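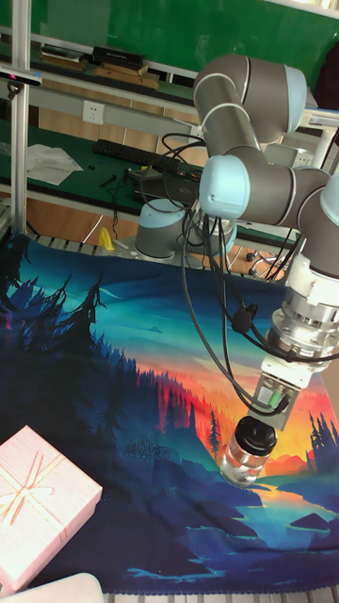

Home | Archive | About | Contact

Teaching the jar, second week

Print | E-mail

Since December I try to show the arm how to move a small glass jar with a black lid. Junpei Hayashi prefers to guide the arm by hand, but I use the remote control, as my hands are not so strong. Both ways are slow at the beginning. My first good recording had 349 points, and I was very proud until Junpei told me that his had 27.

The difficult part is the height. If I come down too fast, the jar touches the mat too early and the recording is spoiled. Now I stop a little above the cloth, breathe once, and go down in small steps – it looks silly, but my last recordings are more even.

Lanying Long from Skerstead wrote to ask if I also record the mistakes. Yes, I keep them in a separate folder. I have some 600 files there already, with very bad names. Next I want to try the same jar with the lid a little loose.

Last updated: 2019-01-20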